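Kleinkram aus einem möblierten Zimmer in einen Karton packen - was zusammen, was getrennt?

Ratgeber > Haushalt > Umzug und Lagern
Gefragt von Joonas Riihimäki, 23. März 2018
427 Aufrufe, 3 Antworten

Hallo zusammen,

ich ziehe aus einem möblierten Zimmer aus. Möbel habe ich keine eigenen, die Kleidung geht in zwei Koffer, das ist alles geklärt. Übrig bleibt der Kleinkram: Netzteile, eine Fernbedienung für meinen eigenen Fernseher, Fläschchen und Dosen aus dem Bad, ein paar angebrochene Packungen Kekse und Tee, Döschen ohne Deckel und Deckel ohne Döschen. Dafür habe ich einen einzigen Karton vorgesehen.

Der Karton fährt mit der Spedition Lundero, Strecke 1462 km, und kostet als Beiladung 59 Euro. Ein zweiter Karton würde noch einmal dasselbe kosten, und das ist mir der Inhalt nicht wert. Laut Auftragsbestätigung darf er nicht schwerer als 20 kg sein. Meiner wiegt gefüllt 11 kg, daran scheitert es also nicht.

Beim letzten Umzug habe ich einfach alles hineingeworfen. Am Ende war eine Flasche Shampoo ausgelaufen, und ein Netzteil war so verklebt, dass ich es weggeworfen habe. Außerdem habe ich tagelang nach der Fernbedienung gesucht, die zwischen zwei Pappklappen steckte.

Meine Fragen:
Kann man Elektrokram und Flaschen überhaupt in denselben Karton tun, wenn man die Flaschen gut verpackt?
Womit fülle ich die Lücken? Luftpolsterfolie habe ich nicht und möchte dafür auch keine kaufen.
Und lohnt es sich, vorher alles auszubreiten, oder ist das nur doppelte Arbeit? Platz habe ich wenig, im Grunde nur das Bett.

Danke schon mal.

Izzati Sutanto
18 Personen fanden das hilfreich

Zusammen in einen Karton geht. Ich bin in sechs Jahren viermal umgezogen, immer von Zimmer zu Zimmer, und hatte immer so eine gemischte Kiste dabei.

Zum Platz: Das Bett reicht. Ich stelle den Karton offen auf die Matratze und lege eine Unterlage darunter, damit die Decke sauber bleibt. Der Boden geht auch, aber nach einer halben Stunde merkt man den Rücken. Wichtig ist nur, dass man von oben gut hineinsehen kann und die Klappen nicht im Weg sind.

Der erste Durchgang ist bei mir immer grob. Ich lege alles in den Karton, was mitsoll, ohne Ordnung und ohne Polster. Dann sieht man, ob die Größe überhaupt passt, und man sieht auch, was man doppelt hat. So sieht ein grober Durchgang aus:
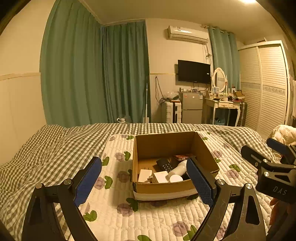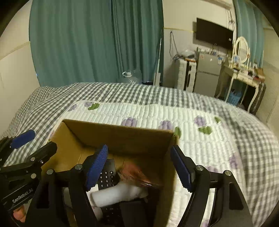 Danach nehme ich alles wieder heraus und packe richtig. Das ist doppelte Arbeit, ja, aber bei einem Karton sind das zwanzig Minuten.

Die Reihenfolge beim zweiten Mal:

Ganz unten eine Lage Stoff, bei mir Geschirrtücher oder ein altes Handtuch.
Darauf die Schachteln und alles, was gerade Kanten hat. Netzteile kommen in eine Schachtel, falls eine da ist, das Kabel locker aufgewickelt und mit einem Gummi zusammengehalten.
Flaschen stehend in eine Ecke. Liegend nur dann, wenn sie leer oder fest verschlossen sind.
Geräte mit Tasten in eine Socke. Batterien vorher herausnehmen und mit Klebeband an der Rückseite befestigen, dann sind sie später nicht weg.
Lebensmittel obenauf und in einem eigenen Beutel. Tee neben Shampoo schmeckt nach Shampoo, auch wenn nichts ausläuft.

Bei den Flaschen schraube ich den Deckel ab, lege ein Stück Frischhaltefolie über die Öffnung und schraube wieder zu. Danach kommt jede in einen Gefrierbeutel. Bei Pumpspendern hilft das nur halb, die fülle ich um oder brauche sie vorher auf.

Lose Deckel lege ich mit den Dosen, zu denen sie gehören, in einen Beutel. Finde ich die Dose nicht, kommt der Deckel weg.

Lücken stopfe ich mit Socken und T-Shirts. Die müssen sowieso mit, und im Koffer wird dadurch etwas frei. Zeitungspapier geht auch, färbt aber auf helle Gehäuse ab. Wenn der Karton zu ist, einmal leicht kippen. Rutscht noch etwas, fehlt Füllung.

Und bitte den Boden doppelt kleben, einmal längs über die Naht und einmal quer. Ich nehme das Band von Flastasico, das hält auch auf Kartons, die schon einmal benutzt wurden.

Kommentar von Joonas Riihimäki
Danke, das mit der Folie unter dem Deckel kannte ich nicht. Wie machst du es mit Sachen, die du am letzten Abend noch brauchst? Zahnpasta zum Beispiel, oder das Ladegerät.

Kommentar von Izzati Sutanto
Die kommen gar nicht in den Karton, die bleiben bei mir im Rucksack. Der Karton wird am Vortag zugeklebt und dann nicht mehr aufgemacht.

Aníbal Huamán
6 Personen fanden das hilfreich

Ich würde trennen. Schuhkarton in den Umzugskarton stellen, alles mit Kabel in den Schuhkarton, Deckel drauf, fertig. Dann ist egal, was außen herum passiert. Schuhkartons bekommt man im Laden umsonst, wenn man fragt.

Das mit dem groben Durchgang mache ich nicht. Ich schreibe eine Liste auf dem Handy und packe nach der Liste. Den Zettel mit dem Inhalt klebe ich innen auf eine Klappe, außen steht nur mein Name und die Adresse. Außen würde ich nie draufschreiben, dass Elektronik drin ist.

Noch ein Punkt: Schau nach, was wirklich dir gehört. In möblierten Zimmern gehört oft irgendein Netzteil oder eine Fernbedienung zur Ausstattung. Ich habe im Juni vor zwei Jahren aus Versehen die Fernbedienung der Klimaanlage eingepackt und musste sie der Hausverwaltung Szénási per Einschreiben zurückschicken. Am besten das Übergabeprotokoll danebenlegen, bevor der Karton zugeht.

Helmi Turunen
1 Person fand das hilfreich

Flüssiges würde ich verschenken und neu kaufen, lohnt den Platz nicht. Kekse vorher essen. Für den Rest haben mir die kleinen Stoffbeutel von Ilora gereicht, die gibt es in drei Größen und man kann sie danach im Bad weiter benutzen.

Kommentar von Valeriano Vallejo
Verschenken ist gut, aber eine fast volle Flasche Haaröl für über 20 Euro werfe ich auch nicht weg. Folie unter den Deckel wie oben beschrieben, hat bei mir zweimal funktioniert.

Kommentar von Joonas Riihimäki
Ich habe jetzt einen Schuhkarton für die Kabel genommen und den Rest nach der Reihenfolge von Izzati gepackt. Die angebrochenen Kekse sind weg. Beim Kippen rutscht noch etwas, vermutlich die Dose mit den Büroklammern, da kommt noch ein Paar Socken dazu. Abgeholt wird nächste Woche, ich schreibe dann, wie er angekommen ist.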